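Gitska Kitchen — remote teaching kit for tabletop arms

Hi, I'm Carleen Treloar, and I look after the Gitska line here at Boltus. I write these pages myself, so forgive the rambling!

Gitska Kitchen is a hand controller plus a set of simulated kitchens. You hold the controller, the arm on your screen follows your hand, and everything you do is saved as a demonstration you can train on later. Squeeze the trigger and the gripper closes. Let go and it opens. My colleague Vangelis Bakalis had it figured out before I'd finished explaining the menu (he plays a lot of games, so maybe that's cheating).

The task everybody tries first is food on the island table. There are plates and a bowl to work around, and you can switch viewpoints whenever the arm gets between you and the thing you want. I like to come in high, pause over the table and then go down slowly — the replay comes out much smoother that way.

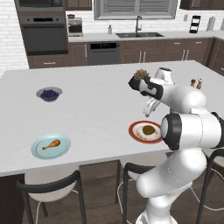
Working over the island, with the drumstick and blueberries still on the table.

Small, lumpy food is harder than it sounds. Your wrist angle matters a lot, and if you're a little off you'll feel a buzz in the controller when the fingers touch something. Bad take? Press the side button, the kitchen resets and you go again. Takes you throw away don't count against your storage.

Once you're comfortable, move on to the fridge. Shelves leave you a lot less room to swing the elbow, and carrying a bowl by its rim with something inside it will teach you to slow down! I keep the speed scaling low for these and turn it back up at the table.

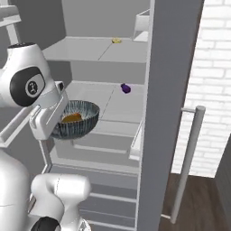
Can two people share one kit?
Each person gets their own profile, so you can pass the controller back and forth and the takes stay sorted by operator.

What you get in the box: the controller, a charging stand, 2 wrist straps and a license for 28 kitchen layouts. There are 209 starter tasks loaded, each with a short written goal like "put the fruit away," and you can write your own. A full charge lasts 9 hours.

You can also guide a real arm by hand with the Arnunura add-on, sold separately. It records joint positions in the same file format, so both kinds of takes can go in one folder.

Orders placed by 16th February ship with the older gray stand. Questions about bulk pricing go to Loukia Vlachopoulos in sales, and anything technical can come straight to me.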